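Mending Circle Host Wanted — Horbridge

Hi, I'm Hjørdis Halvorsen, and I run a little clothing repair shop called Stalitz, up on the second floor over the bike store in Horbridge. I'm looking for someone friendly to host our evening mending circle two nights a week, starting as soon as you can!

People bring in whatever they've worn out (jeans, coats, a surprising number of couch cushions) and we help them fix it themselves. You don't need a fashion degree. I sure don't have one — I learned on my aunt's kitchen table and picked up the rest from ruining things. What I need is somebody who can thread a machine without swearing, sew a decent hem, put new elastic in a waistband, and sit next to a nervous beginner without grabbing the needle out of their hand.
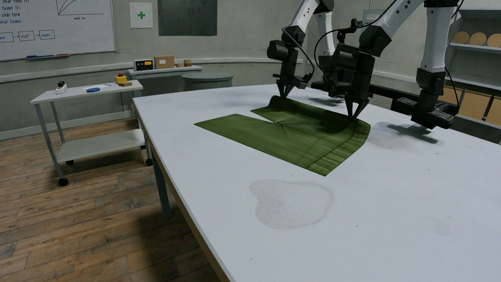
The circle runs five hours a week in total, plus a bit of tidying. Pay is $300 a week, every week we're open, and you get free use of the machines and the fabric scraps when the shop is closed. If you want more hours, I sometimes have hemming work from a uniform place over in Brirmont, and we can talk about that once you've settled in.

You should be okay with stairs (no elevator, sorry) and with kids, who come along with their parents more often than not. A second language would be great. So would knowing how to darn a sock properly, because mine come out lumpy.

To apply, stop by with something you've mended and tell me about it, or mail a short note to Stalitz, 273 Ljungberg Street, Horbridge. No fancy resume, please! I'd like to hear from everyone by 29/10/2018, and I'll call you either way.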